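Un arrêt de protection n'est pas une panne
Tribune 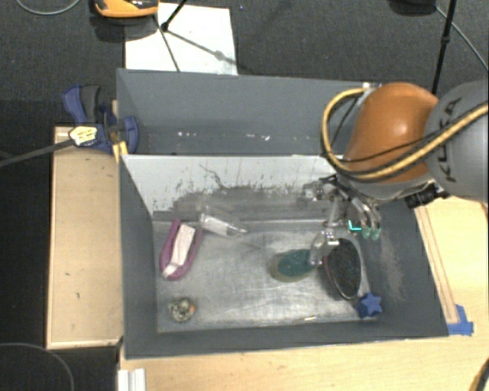 Diane Nguyen
Ingénieure sûreté des machines, Rokden

Publié le 10 juin 2020

La cellule de prélèvement en bac de Lodhi s'est arrêtée 43 fois pendant la campagne de juin, sur plus de 400 cycles. Le rapport de Waston classe ces arrêts en « indisponibilité ». Je conteste ce classement.

Dans un bac à parois inclinées, un objet posé près d'un angle oblige les doigts de la pince à descendre contre la paroi. L'effort latéral monte, le seuil est franchi, le bras s'immobilise. Le contrôleur applique alors la consigne. Le défaut se situe en amont, dans un planificateur qui accepte une prise sans marge suffisante.

Au cycle 161, le seuil avait été relevé pour tenir la cadence. Le bras a poursuivi sa descente et un doigt s'est rompu. Ashok Bisht, qui assurait l'exploitation, a consigné la modification ; aucune analyse de risque ne l'accompagnait. Personne n'a été blessé, l'enceinte étant fermée.

Masanobu Tsuchiya m'objecte qu'un seuil trop bas pousse les opérateurs à réarmer sans regarder. L'argument est sérieux. Il plaide pour un réarmement conditionné à un contrôle visuel de la pince et du faisceau de câbles, et pour des zones de prise interdites le long des parois. Il ne justifie pas de toucher au seuil en production.

Je demande donc deux compteurs distincts, arrêts de protection et pannes, et une signature sûreté pour tout changement de limite d'effort. Plellwood applique déjà la seconde mesure sur ses propres cellules.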